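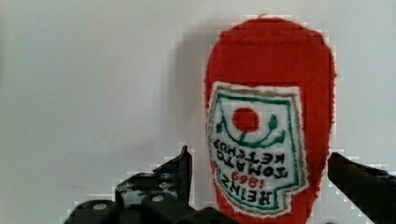
Wrist camera view, jaws open on the ketchup plush. Left finger well clear, right finger nearly touching.

Fixing a gripper that closes off-centre (and says it's holding things when it isn't)

If you've got a two-finger gripper driven by a single motor and it has started dropping soft things while cheerfully reporting a good grasp, I may be able to save you a fortnight. I lost most of May to this one. My setup is a Zulo arm with the Fitden gripper on the end, run from the Devadiga control software, but the checks should carry over to any gripper where one motor moves both fingers through a gear and a pair of racks.

My test object is a plush Heinz bottle, which is brilliant for finding this sort of fault and dreadful for diagnosing it. It squashes, it slides, and the fuzz hides the moment a finger first touches it. With a hard block I'd have heard the clunk on day one!

What it was doing

The arm would line up nicely, the fingers would close, the software would say GRASPED and up we'd go. Sometimes the bottle came too. Sometimes it came up a hand's width and then slid out sideways, and on the worst runs the arm lifted nothing at all and carried it very carefully over to the tray. I did a run of 100 grasps to see how bad it was and gave up well before the end, because I was sick of picking the thing off the floor.

I blamed the camera first. Then I blamed the grasp position and spent two evenings nudging it to the left, which helped for a bit and then made everything on the other side of the table worse. Please don't do that. If your fix only works in one corner, put it back how it was.

What was really wrong

One of the racks had skipped a tooth on the gear. Both fingers still moved smoothly and by the same amount, so it looked healthy, but the right one started and finished closer to the middle than the left. When the gripper closed, the right finger got there first and shoved the bottle across towards the left. The plush bunched up, the motor current rose, and the software took that rise to mean a firm hold from both sides.

Have a look through your own wrist camera with the jaws open before you take anything apart. An uneven gap doesn't prove much by itself (the arm could simply be in the wrong place), so do the checks below as well.

Before you start

Please do this bit properly, I've had a finger nipped and it's not a small nip. Move the arm to a rest position where it can't sag onto anything, take the toy out, stop the program and switch the power off at the wall. The stop button on mine only halts the motion and leaves the gripper motor live. Check what yours does. If your arm drops when the power goes, prop it up first.

You'll want:
A 2 mm hex key
A steel rule
Masking tape and a fine pen
A small pot for the screws
A bit of plastic-safe grease, if your racks look dry

Check 1: is it the gripper or the arm?

Power on, nothing between the fingers. Open the jaws fully and measure from the inside face of each fingertip to the centre line of the palm. Mine has a moulded line there. If yours hasn't, put a strip of tape across and mark the middle. The two distances should match. If they do, your gripper is probably fine and you need to look at the arm calibration instead, and I'm afraid that's a different page.

Now turn the wrist half a turn and repeat the grasp you've been having trouble with. If the object gets pushed the opposite way across the table, the fault is travelling with the gripper. That was the test that finally convinced me, and I'm annoyed I didn't do it earlier as it takes no time at all.

Check 2: is anything loose?

Power off again. Hold each finger near the base and try to wiggle it, gently. A loose mounting screw gives you a tiny rocking movement. A skipped rack doesn't rock at all, it's just solidly in the wrong place. Nip up any loose screws and measure again before going further, because you may be finished already.

Check 3: look at the closed position

Power on, fingers clear, and close the gripper slowly on nothing. Write down the position reading when it stops. Mine was 1,521 and I've taped that number to the side of the controller. Do it a few times. A reading that wanders suggests slipping under load, and then I'd look at the gear itself for worn teeth. A steady reading with the tips meeting off the centre line is the skipped rack.

Putting the rack back

1. Open the jaws to the middle of their travel, then power off at the wall.

2. Take the palm cover off. Screws in the pot. On the Fitden the two at the back are longer than the two at the front, and mixing them up can pinch the rack, so keep them apart.

3. Put a pen mark across the gear and both racks before you move anything. If you lose your place you can at least get back to where you started.

4. Loosen the guide on the side that's wrong until the rack lifts just clear of the gear. Don't take it right out.

5. Move the rack along by one tooth, away from the middle, and let it drop back in. Measure both fingertips to the centre line. If it's worse, you went the wrong way (I did).

6. Tighten the guide evenly, a little on each screw in turn. The rack should slide without play and without grabbing.

7. Cover back on, hands away, power on, and home the gripper from the menu. Then repeat Check 3 and write down the new closed reading.

Stopping it lying to you

The mechanical fix sorts the shoving, but I didn't like that the software had believed it all along. Josué Rocha, who looks after the arms over at Burnel, suggested I stop trusting motor current alone and I'm very glad he did.

In Devadiga, under the grasp settings, switch the check from current only to current and position. The grasp now counts only if the current rises and the fingers have stopped at least 200 counts short of the closed reading you wrote down. For very squashy or thin objects you'll have to bring that margin down, so try it on the thing you mean to pick up. I also ticked the re-check after lift, a short pause with the arm just off the table where it looks at both values again. If either has drifted it puts the object down and stops. It makes every pick a touch slower and I don't care.

One warning: don't try to cure a bad grasp by raising the closing force. I tried. All it did was squeeze the plush out faster, and I'm fairly sure that extra force is what made the rack skip in the first place, the day I had it pinching a wooden block at full power. Put the limit back to the factory value when you've finished testing.

If it skips again

Mine hasn't so far, but if yours goes a second time, I'd replace the guide on that side before fiddling with the teeth again. Worn guides let the rack ride up under load. They come as a pair, and you may as well fit both while the cover's off. Grease goes on the rack only, very thinly, and keep it well away from the finger pads.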